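Filed under: Robotics > Software & Control

Nivley releases bimanual handover planner with shared force budget

January 2020 — Nivley has released version 14 of its two-arm motion planning package, adding a handover module that plans both hands as a single system. Earlier versions solved each arm separately and checked the two trajectories for collisions afterward.

The new module assigns one force budget to the held object and splits it between the hands during transfer. Grip on the giving side is reduced only as the receiving side reports load. The low-level controller runs at 1000 Hz. The planner updates more slowly and hands down short trajectory segments, which the controller can reject if contact forces leave the allowed range.

"Most of the failures we logged came from both hands holding on stiffly with slightly different ideas of where the object was," said Hae-won Ryu, who leads control software at Nivley. The calibration error is now estimated during contact and fed back to the planner.

Nivley tested the release over 1093 planned handovers with small tools, 600 of them above soft or fragile items. Keep-out volumes can be attached to any object in the workspace model and carry their own clearance setting. 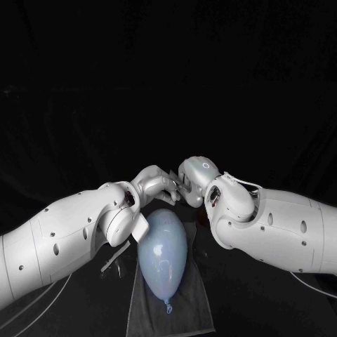

Two arms with their fingers closed in on a small metal tool above a balloon. Photo: Nivley

The perception side is unchanged. Users still need to supply object models, and deformable objects are treated as rigid for collision checks. Support for the Britier simulator is planned for August.

Comments (3)

jarkosia_dev: Does the controller rejection trigger a full replan or just hold position?

Chang-ho Yoo: Release notes say hold, then replan after a timeout. The timeout is configurable.

S. Bang: Would like to see the force logs published. Treating a balloon as rigid seems fine until you touch it.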